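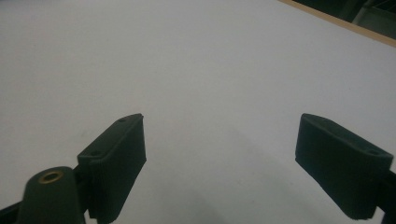

Parvathi Shetty used to tell her new students that a work surface should be judged before any work is put on it, and that most people judge it much too late. She taught for 37 years, and she began every course at the table.

Chapter 6
The Work Surface

In the previous chapter we chose the room and its lamps. Now we come to the surface itself. A beginner often thinks first about tools and materials, and takes whatever table is free. This chapter asks you to go more slowly.

We will study three questions: what color the surface has, how it is finished, and how the light falls on it. The questions are connected. A white surface with a matte finish shows small parts clearly and does not throw the lamp back into your eyes. The same surface also shows every soft shadow, and a learner can mistake a shadow for a stain and rub at it for a long time. A glossy surface is easier to wipe, but it tires the eyes — you will feel this after one hour of sorting.

Size is the second matter. In the Kudik workshop, which we follow through this book, each person had a table 113 centimeters wide. The workers found this enough for sorting small parts, but not for packing. When Abrehet Birhane reorganized the workshop, she did not buy larger tables. She made a rule that the middle of the table stays free, and that finished pieces leave it at once. Section 6.2 gives her plan in full.

Before you read further, please do this short preparation. Clear the table where you usually work. Wipe it with a damp cloth and let it dry. Then hold your hand a little above the surface, move it slowly from one side to the other, and notice where its shadow is soft and where it has a hard border. Write your observations in your notebook. You will need them for Exercise 11.

Words to know in this chapter: matte, grain, glare, clear zone, reach.

6.1 Color and Finish

The finish of a table is its outermost layer, the part which your hand touches. We begin with the matte finishes.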